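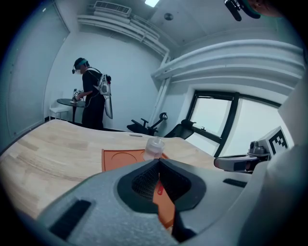

주황색 매트 위에 놓인 투명 플라스틱 컵과 휴대형 그리퍼. 오른쪽 그리퍼 상단에 위치 추적용 흑백 마커가 부착되어 있다.

Canderent 연구소, 조작 학습용 소프트웨어 Kililano 3차 배포판 공개

2019년 3월 24일

Canderent 연구소 소프트웨어부는 휴대형 그리퍼로 기록한 조작 데이터를 정렬, 검수하고 정책 학습에 적합한 형식으로 변환하는 소프트웨어 Kililano의 3차 배포판을 공개하였다. 이번 배포판은 시각 동기화 모듈의 전면 개편, 마커 기반 자세 추정의 안정화, 검수 도구의 통합을 주요 내용으로 한다. 연구소 내부 사용자와 공동 연구기관인 Clirnwood 소속 연구진은 기존 계정으로 즉시 이용할 수 있다.

Kililano는 그리퍼에 장착된 카메라의 영상과 관성 센서의 측정값을 입력으로 받아, 각 시점에서의 그리퍼 위치와 방향, 손가락의 벌림 정도를 하나의 시간축 위에 정리한다. 정리된 결과는 제어 정책을 학습하는 단계에서 행동값으로 사용된다. 따라서 시간축이 조금이라도 어긋나면 컵을 잡는 순간과 손가락이 닫히는 순간이 서로 다른 시점으로 기록되고, 학습된 정책은 물체에 닿기 전에 손가락을 닫거나 닿은 뒤에도 접근 동작을 계속하게 된다. 지난 배포판의 사용자 의견 가운데 가장 많은 비중을 차지한 것도 이 문제였다.

시각 동기화 모듈

이전 판에서는 기록을 시작할 때 한 번 측정한 시간차를 기록 전체에 동일하게 적용하였다. 이 방식은 짧은 기록에서는 충분하였으나, 기록이 길어질수록 장치별 시계의 속도 차이가 누적되는 한계가 있었다. 새 모듈은 영상에서 계산한 회전 속도와 관성 센서의 회전 속도를 구간별로 비교하여 시간차를 계속 갱신한다. 소프트웨어부가 내부 검증용 기록 455건에 새 모듈을 적용한 결과, 이전 판에서 정렬 실패로 분류되었던 기록 21건 가운데 20건이 정상적으로 처리되었다. 나머지 1건은 그리퍼가 장시간 움직이지 않아 비교할 회전 신호가 부족한 경우로, 현재는 경고와 함께 수동 검토 대상으로 분류된다.

양손 작업의 경우에는 좌우 그리퍼를 각각 정렬한 뒤 공통 시간축으로 옮기는 절차가 추가되었다. 한쪽의 정렬이 실패하더라도 다른 쪽 결과는 보존되며, 사용자는 실패한 쪽만 다시 처리할 수 있다.

마커 기반 자세 추정

두 그리퍼의 상대 위치를 구할 때에는 한쪽 카메라에 잡힌 상대편 그리퍼의 마커를 보조 정보로 활용한다. 광각 렌즈를 사용하는 기록에서는 화면 바깥쪽으로 갈수록 직선이 크게 휘어 보이므로, 마커의 네 꼭짓점을 그대로 사용하면 추정값이 불안정해진다. 3차 배포판은 꼭짓점을 검출하기 전에 해당 영역만 국소적으로 보정하고, 보정 후의 재투영 오차가 기준을 넘으면 그 시점의 마커 정보를 계산에서 제외한다.

마커가 비스듬하게 보일 때 자세의 해가 두 가지로 나타나는 문제에 대해서도 보완이 이루어졌다. 종전에는 오차가 작은 해를 시점마다 독립적으로 선택하였으나, 새 판은 앞뒤 시점의 움직임과 관성 센서의 측정값을 함께 고려하여 연속성이 유지되는 해를 선택한다. 두 해의 차이가 충분하지 않은 구간은 판정을 보류하고 검수 화면에 표시한다.

투명 물체에 대한 처리

투명하거나 반투명한 용기는 뒤에 놓인 탁자와 매트의 색이 벽면을 통해 비치는 까닭에 물체 분할 모듈이 경계를 놓치기 쉽다. 소프트웨어부는 분할 결과의 신뢰도가 낮은 물체를 임의로 보정하지 않고, 신뢰도 값을 그대로 출력 파일에 남기도록 하였다. 학습 담당자는 이 값을 기준으로 해당 구간의 가중치를 조정하거나 학습 대상에서 제외할 수 있다. 창가와 같이 밝은 빛이 들어오는 배경에서는 노출이 과도한 영역을 별도의 마스크로 저장하며, 특징점 추적기는 이 영역을 사용하지 않는다.

검수 도구의 통합

그동안 별도의 프로그램으로 제공되던 검수 도구 Kuusk가 Kililano에 통합되었다. 사용자는 영상과 그리퍼 궤적, 손가락의 벌림 정도를 한 화면에서 재생하면서 구간의 시작과 끝을 지정할 수 있다. 검수자가 변경한 내용은 원본과 분리된 이력 파일에 저장되며, 어느 단계로든 되돌릴 수 있다. 동일한 기록을 두 명이 검수한 경우 서로 다르게 지정된 구간을 나란히 비교하는 기능도 포함되었다.

소프트웨어부를 총괄하는 오야르스 오졸리뉴시(Ojārs Ozoliņš) 부장은 “정책의 성능이 기대에 미치지 못할 때 연구자가 가장 먼저 확인해야 할 것은 입력 데이터의 시간과 좌표”라며 “이번 배포판에서는 처리 과정의 중간 결과를 모두 열람할 수 있도록 하여 원인을 찾는 데 드는 시간을 줄이고자 하였다”고 밝혔다.

이전 판 사용자를 위한 안내

출력 파일의 좌표계 표기 방식이 변경되었으므로, 이전 판에서 생성한 파일과 새 파일을 한 학습 작업에서 함께 사용하려면 먼저 변환 명령을 실행하여야 한다. 변환 과정에서 원본 영상과 센서 기록은 수정되지 않는다. 보정 파일은 그대로 사용할 수 있으나, 렌즈나 마커를 교체한 그리퍼는 새로 보정한 뒤 등록하여야 한다. 이전 형식의 출력은 5월 말까지 지원되며, 이후에는 읽기 기능만 유지된다.

알려진 문제

마커가 다른 물체에 일부 가려진 상태로 기록이 시작되면 초기 자세의 계산이 지연될 수 있다. 이 경우 설정 파일에서 초기화 구간의 길이를 늘려 다시 처리하면 된다. 또한 양손 기록에서 한쪽 그리퍼의 영상이 중간에 끊긴 경우, 검수 화면의 재생 막대가 짧은 쪽을 기준으로 표시되는 현상이 확인되었다. 저장되는 데이터에는 영향이 없으며 다음 수정판에서 개선될 예정이다.

설치 파일과 변경 내역 전문은 연구소 내부 저장소의 Kililano 항목에서 내려받을 수 있다. 오류를 신고할 때에는 처리 로그와 설정 파일을 함께 첨부하여 소프트웨어부로 제출하면 된다.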